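Chapter 5
Setting up and looking after a two-arm cell in simulation

Read this with the cell open on your own machine if you can. Chapter 4 got the Plaro model loaded and moving. Now the dull part - keeping it usable. Most of the faults students bring us aren't arm faults at all. Bad camera mount, stale object poses, a gripper left in the wrong state.

What you'll need: the Skutdale dining room file, the Plaro arm model, a blank setup log. Set the port to 2115 before launch. Leave it there for the whole chapter.

5.1 Check the view first

Start with the head camera. Always. If the room comes up on a slant the mount rotation is off, and every grasp you judge by eye will be judged wrong. Use the table edge as your guide, then the door. Don't touch the arms yet.

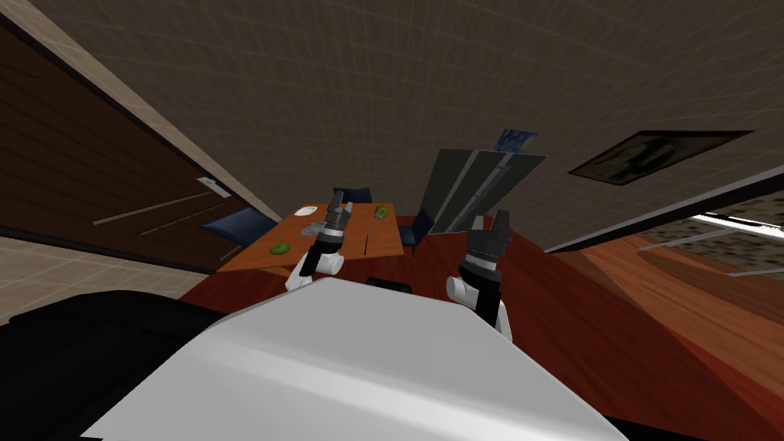 Fig. 5.1 Start-up view, roll not yet corrected. Both grippers raised, table beyond.

Write down the roll value before you change it. Students skip this, then can't get back. Change one axis, reload, look again. Two axes at once and you won't know wich one did it. Fredy Huanca's marking notes for this unit say the same thing in capital letters.

5.2 Objects on the table

The table carries a plate, green fruit and a grey item modelled as soft. The soft one is trouble. Its mesh settles after loading, so let it come to rest before you save a pose. Save early and it'll jump next time you open the file.

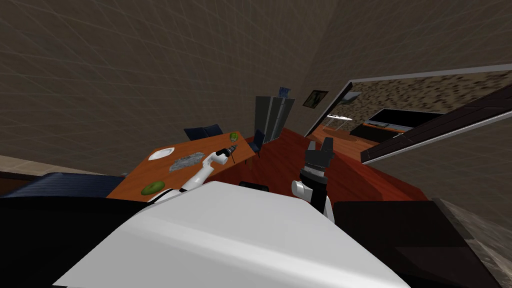 Fruit is easier. Check the collision shape matches the colour mesh, centre to centre. If they've drifted, the fingers close on air or stop short. Reset from the Agudelo library copy, not from your own last save - your last save is probaly where the drift came from.

5.3 Grippers

Two of them, one routine each. Open fully, read the finger gap, close fully, read again. Left arm then right. Do it clear of the table. Log both readings even when they look fine.

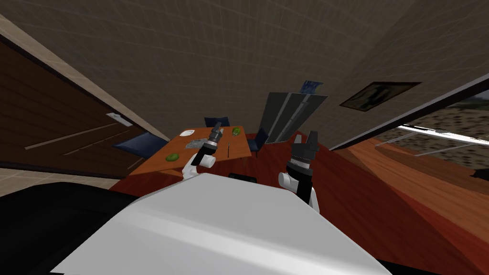

Jitter in the fingers at rest? Usually the damping value. Raise it in small steps. Error 483 means the wrist joint limit and the gripper limit disagree; fix the wrist file first, reload, rerun the open and close test. Do not just clear the error. It comes back.

5.4 Parking the arms

Before any repair to the model files, park both arms. Clear of the tabletop, grippers open, joint speeds zero. Then stop the clock. Then edit. 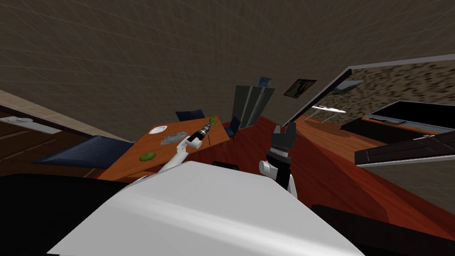 Helju Ramanauskas
Chapter author and lab instructor, Sisdale

Order matters here. Edit with the clock running and the old limits stay in memory until restart, so you end up testing the file you thought you'd replaced. Lost most of a February to that one.

Exercise for the lab: load the cell, log the camera roll, correct it, run the gripper test on both arms, park. Hand in the log with your readings. Section 5.5 picks up with the wrist file, line by line.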